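Nanitz Tabletop Teleop Set
README, revised June

What you have downloaded

A collection of two-arm tabletop episodes, every one of them driven by a person holding a pair of leader arms and trying not to sneeze. There are 412 recordings in the archive. The training split holds 400 of them. The other 12 sit in a folder called odd, and the folder name is the full extent of our analysis.

Leire Segura did most of the driving. Apostolos Kourkoulas did the rest, and wrote the loader, so please direct complaints about the loader to him and complaints about the driving to nobody, as she is sensitive about it.

How the demonstrations were made

The operator moves the leader arms, the follower arms copy them, and both get logged along with the video. No scripted motions were used. If an arm hesitates over an object for a while, that is a human being thinking, and we left it in. A policy trained on this set will learn to hesitate too. We have been told this looks thoughtful.

Operators got 3 practice runs on each new layout before anything was saved. After that, whatever happened was kept, fumbles included, unless the logging itself fell over. Fumbles carry the tag "recovered" or "not recovered" in the episode notes. The tag was chosen by the operator, who was not always an impartial witness.

Layout

Each episode folder has the joint log, the gripper log, the video and a notes file. Start with the notes file. Joint values are in radians, left arm first, and left means left as seen in the video. This was settled after a long discussion that we do not wish to reopen.

The files are compatible with the Flastusis reader if you turn off its automatic renaming. If you leave it on, you will get a very tidy folder of episodes in the wrong order.

Known problems

In 52 episodes the gripper log starts a little after the joint log. The loader trims the joint log to match. Pass keep_head if you want the untrimmed version, and good luck with it.

Object placement was done by hand and by eye. "Center of the table" in the notes means wherever the operator felt the center was at the time.

Cables move with the arms, and they turn up in the video. We did not mask them. Sarmiento, our older set, did have masks, and people spent more time asking about the masks than using the data.

There is no force sensing. Grip strength was judged by the operator, from the video, with optimism.

Using it

Run the loader on one episode before running it on all of them. Split by episode, never by single video image, or your test scores will be wonderful and mean nothing. The baseline config is in the Fostetti folder, with the seed we used and one we regret.

Corrections to the notes files are welcome. Send the episode number and the line you would change, and Apostolos will get to it after the loader.

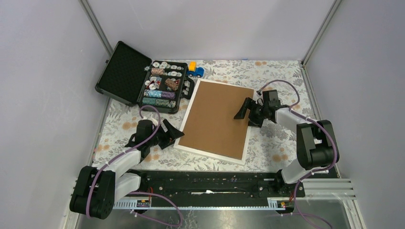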